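Finger Slip Fault on the Hand-held Grippers: Questions and Answers

This page covers the slipping-finger fault on the Ovent hand-held grippers used in the Brimen household recording project. It replaces the short notice sent out in November, which said the fault was "limited to a small number of units." We no longer think that sentence was justified. Answers are updated when we learn something, and left alone when we don't.

What is the fault?

When the trigger is held closed, the two fingers should stay closed. On affected units they creep apart under load. The opening is small, a few millimeters at first, and the operator usually doesn't feel it. The position log keeps reporting the fingers as fully closed the whole time. So the object sags or drops, and the data says it was held.

That second half is the part that worries us. A dropped towel is a nuisance. A recording that says the towel was gripped when it was sliding out will be used to teach a robot arm that this is what a good grip looks like.

How many units have it?

We tested 85 grippers. 77 held their grip through the full load test and six did not. The remaining two would not start and are counted separately, because we can't say anything about them. Ovent's own figure is lower, but it leaves out any unit whose log looked normal. Since a normal-looking log is one of the symptoms, we don't find that figure useful.

Does it depend on what is being picked up?

So far, yes. Folded cloth is the worst. A stack of towels is thick, it compresses, and then it pushes back against the fingers as the weight shifts. Cups and boxes rarely show the problem. We had complaints about laundry tasks for weeks before anyone looked at the hardware, and most of them were answered with advice to fold more neatly.

The laundry task is where you should be paying attention. It is done in real bedrooms, often at an awkward reach, with the free hand coming in to steady the load.

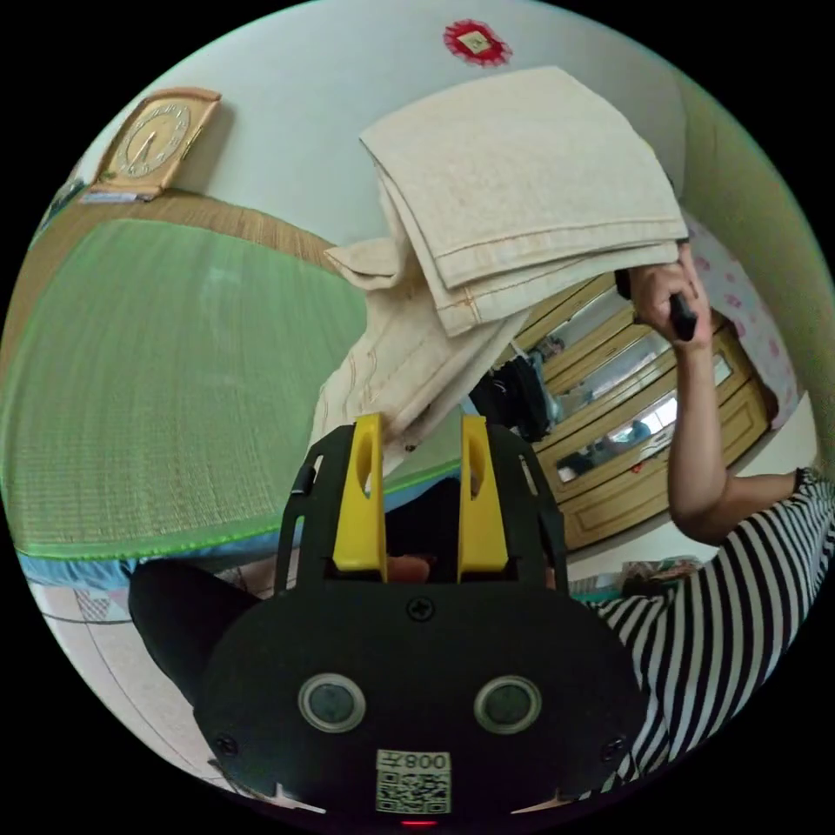 Folded towels held above the yellow fingers during a laundry task.

Whenever a second hand is touching the load, you can't tell from the log how much of the weight the gripper is carrying. A weak unit can get through a whole session that way without a single drop.

What causes it?

The explanation we were given is wear in the small latch that locks the finger slide. Uvon, who supply that part, say it is within tolerance. Both statements could be true. The latches we took out of the failed units did show wear, but so did one from a unit that passed, and we haven't been shown anything that settles it. Treat "it's the latch" as a reasonable guess.

Can this hurt anyone?

It can pinch. When a slipping unit is squeezed again, the slide catches late and closes faster than usual. Anyone who has got into the habit of resting a fingertip between the bases of the fingers, or pushing there to help the jaws along, can get caught. We have five reports of pinched fingertips. None needed treatment beyond a bandage, although we only know about the ones people bothered to report.

Keep your fingertips clear of the finger bases when you squeeze the trigger. If a unit only grips properly when you push on the mechanism, it has failed. Stop using it.

How do I check my gripper?

Switch it on and wait until it is ready. Fold a bath towel to the thickness of a paperback, close the fingers on one edge and hold it straight out for a minute. Don't support it with your other hand. Then look at the fingers themselves – the reading in the app won't help you. If the towel has moved down or the gap has widened, the unit fails. Run the test three times, because two of our bad units passed the first try.

Does the red light mean it's faulty?

No. Several people have asked. The light tells you nothing about the latch in either direction, and we saw it behave the same way on good units and bad ones. A light that did warn you would have been welcome.

Won't the firmware update fix it?

We doubt it. The update makes the app show a warning when the trigger pressure and the finger position disagree. On a slipping unit the position reading is wrong to begin with, so there is often no disagreement to find. Install it anyway, and carry on doing the towel test.

Can I tighten the screws on the top plate?

Please don't. The screws hold the plate on and have nothing to do with the slide. One unit came back with a cracked plate after somebody tried this, and it still slipped.

What happens to recordings already made with a bad unit?

They are marked and held back from training. Malinowski, the contractor reviewing the footage, is comparing the video with the position log, starting with cloth tasks. It is slow work, and where an arm or the load hides the fingers it may not be possible at all. Those recordings will be dropped. You will still be paid for your sessions.

How do I return a unit?

Write down the number on the sticker with the QR code, put "slip" in the subject line and send it to the equipment desk. Leave the unit switched off until the box arrives. Don't clean it or oil it first.

Will the replacement have the same problem?

It will have the same kind of latch. Replacements are tested before they go out, but a one-minute test says very little about a part that may wear over months. Repeat the check before every laundry session until you hear otherwise from us.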